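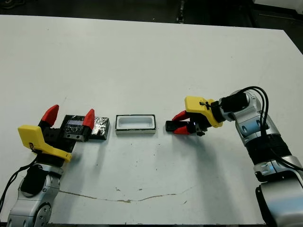

Halonen Records / Release Team

Part 2: Setting up your pre-order in Jiltau

Okay, so your masters are approved and you've got your artist login. Lovely! Now we get to the fun bit, putting your single or EP up for pre-order on the Halonen store. I've set up more than 200 of these by now (Heikki Kemppainen did them before me, and half the wording below is still his), and I promise it's much less scary than the Jiltau menu makes it look.

Have your artwork, your final track list and your release date in front of you before you log in. Jiltau signs you out if you wander off, and it doesn't save drafts of the first page.

1. Log in to Jiltau and click Releases, then New Release. Pick Single or EP. If you're doing a single with a couple of remixes, pick Single anyway. I'll change it on my side if the stores grumble.

2. Type the title exactly as you want fans to see it. Capitals, brackets, exclamation marks, all of it! Remix names go in the Version box, so "Ferkby (Night Mix)" is Ferkby in the title box and Night Mix in the one next to it.

3. Add your credits. Writers first, then producer, then whoever mixed it, then mastering. Full names please, and spelled the way the person spells them. Joni Oksanen mixes a lot of our stuff and has been "Jonni" on one sleeve already.

4. Upload your audio as WAV files, one per track. Wait for the green tick beside each before starting the next. It's slow, I know. Go make a coffee.

CAUTION: Don't rename a file once it's up. Jiltau treats it as a new track and you'll end up with the song listed twice, and fans who pre-order on that day get both.

5. Drop in the front cover. Square, please, and no store logos or prices on it.

6. Choose your formats. Digital is on by default. CD and 12-inch vinyl are separate boxes, and each one gets its own product page, its own price and its own stock number. If you want to sell them as a bundle, set up the single items first and then click Make Bundle.

NOTE: Our smallest vinyl run with the Grevix plant is 200 copies. Type in the number you've agreed with Ans Dierckx, not the number you're hoping for! She orders straight from this box. If you're going up to 800 or beyond, talk to her before you fill it in, as the sleeves come from a different printer.

7. Set the release date and the pre-order date. I like eight weeks between them when there's vinyl and two weeks when it's digital only. December is a pain for everybody, so if you want a Christmas single out, come and see me in good time.

8. Pick your instant track, if you're having one. It's the song people get right away when they pre-order. Go for the one you're pushing to radio. You can leave this blank, but the pages with an instant track do so much better in our shop that I'd really love you to use it.

CAUTION: Once somebody has placed an order, the instant track is locked. I can't swap it, Raimo Kallio can't swap it, please don't call him at home.

9. Click Preview and play every track from start to finish. Check it on your phone too, where long titles get chopped.

10. Hit Send for Approval. Rukhsana Naqvi looks over the credits and the prices, and you'll get an email with your store link when it's live.

NOTE: Hold off posting until that email arrives. The link in the preview looks real, but it only works for people who are logged in.

If the Send button stays gray, there's a required box empty somewhere, and it's nearly always the copyright line at the bottom of the credits page. Fill it in, save, and go back to Preview.

Page last updated June 2, 2022. Newsletter sign-ups and mailing lists are in Part 3.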